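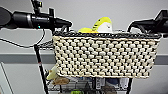 Woven basket, dark rim.

Scan 667
posted 7 June 2020

Left eye first. A gray smear, low down, like a thumb on a window. I blinked at it through two sets of lights on the Gesalus road and then pulled over by the tire place because the smear had eaten the speedometer.

Called my sister. Couldn't find the word for road. Said "the long thing." She said which long thing, stay there.

I stayed there.

Plovholm General, the old wing, the one that smells of floor wax and toast. A nurse with cold hands. Squeeze my fingers. Smile. Bigger. Say the months backward. I got as far as January, which is wrong, you start at the other end, and she wrote something down and I wanted very badly to see it.

"How long ago?"

"An hour?"

"Sixty minutes or longer than sixty?"

As if I'd had a watch on my brain. I said 60. It went on the form and became true.

Then the gown, then the corridor. Ceiling tiles, one stained the shape of a boot. They asked about metal. Pins, clips, a plate, anything from a workshop in the eye? I said no, no, no, and then at the door I remembered the ring and couldn't get it off. Soap. My sister pulling. It came off with some skin and she put it on her own thumb and said she'd give it back if I lived. She's always been like that.

Inside the tube I counted the knocks and lost count at eight. Started over. Eight again. It sounded like somebody building a shed next door in a hurry. I thought about my mother, who went down in the kitchen at Bakalis with the tap running, and how long the tap ran. Then I thought about nothing, about soup.

A voice in the headphones. "You're doing great, last one, seven minutes."

It was longer then seven.

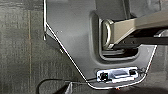 Bay 7

They gave me the bed by the sink. Number 667 on my wristband, under the barcode. Smear gone by now. Road, road, road, I said, to check. Lane. Highway. My sister asleep in the plastic chair with her mouth open and my ring on her thumb.

The doctor came at four, young, hair wet. Turned the screen to me. My own head in slices, like bread. She scrolled down through it so fast I felt sick.

"This is clean," she said. "And this. And this."

Then she stopped scrolling.

A white dot. Pepper-sized, salt I mean, salt-sized. Right side, near the back.

"Old," she said. "Not tonight's. Could be years. Did you ever have anything like this before?"

I was going to say no. Had my mouth open for it. But there was a summer at Rarkano, the lake, me on the dock unable to lift a cup of lemonade with my left hand, and everybody laughing, and me laughing too. I'd put it down to the sun. Drank it with the other hand.

"Once," I said.

She pulled up a stool. My sister's eyes were open, she hadnt moved otherwise.

"Tell me about it," the doctor said, so I started with the dock.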